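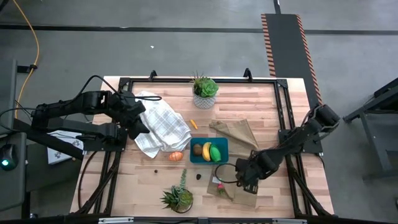
My towels still come out stiff after section 3, one reader wrote, and could I please say more about the first few loads before moving on to the timer? Fair enough! I rushed that part in the last version, so I've redone it from the top.

## 4. First loads on the Havbridge dryer

I'm assuming the dryer is level, the hose is on, and you've peeled off all the blue tape (there's a strip inside the door seal that I missed for a week). If you bought yours secondhand, do steps 1 to 3 anyway. Mine came from the Darkel outlet with somebody else's settings still in it.

1. Press and hold **Start** until the display blinks. Let go, and it should go back to factory settings with a double beep.
2. Pull out the lint screen and rinse it under the tap. Let it dry all the way before you put it back.
3. Wipe the drum with a damp cloth. New drums can leave a gray smudge on light fabric, and it's a pain to get out.
4. Put in a small load of old towels. Half a drum is plenty for the first go.
5. Turn the dial to **Cottons**, set the heat to **Low**, and set the timer to 20 minutes.
6. When it stops, open the door and feel the thickest hem. If it's still damp, run it again on the same setting.

**Note:** The sensor is two metal bars just inside the door, and it gets fooled by a very small load. One towel on its own tends to roll around and never touch the bars, so the machine decides it's done and quits. I use the timer for anything smaller than three towels.

**Caution:** Don't run the dryer without the lint screen, even for a quick warm-up. And please don't dry anything that's had cooking oil on it, even if it's been through the wash.

### Getting rid of the stiffness

Stiff towels are nearly always a washing problem, at least in my house. Before you blame the dryer, try this:

1. Cut your detergent in half. I use 2 tablespoons of Trevaskis powder for a full load and that's enough with our water.
2. Skip the fabric softener for a month. It builds up on the loops, and it coats the sensor bars too.
3. Run an extra rinse.
4. Shake each towel hard before it goes in the dryer - this does more than any of the dryer balls I've bought.
5. Take them out while they're still a tiny bit damp and let them finish on a rack.

**Note:** Waffle and flat-weave towels won't ever fluff up like terry. They'll get softer, but it takes a good number of washes, so don't keep turning up the heat hoping for more.

### If you see a code

- **E14** on the display means the water tank is full or isn't pushed in. Slide it out, empty it, and push until it clicks.
- **E20** is the door. Check for a sock in the seal!
- **583** isn't a fault at all. It's the software version, and it shows up when you hold **Start** too long. I spent a whole evening looking that one up.

If you have the Grornby stacking kit, the tank is on the left and you'll need to pull it out at a slight angle. Wear old shoes the first time. The timer settings are in section 5.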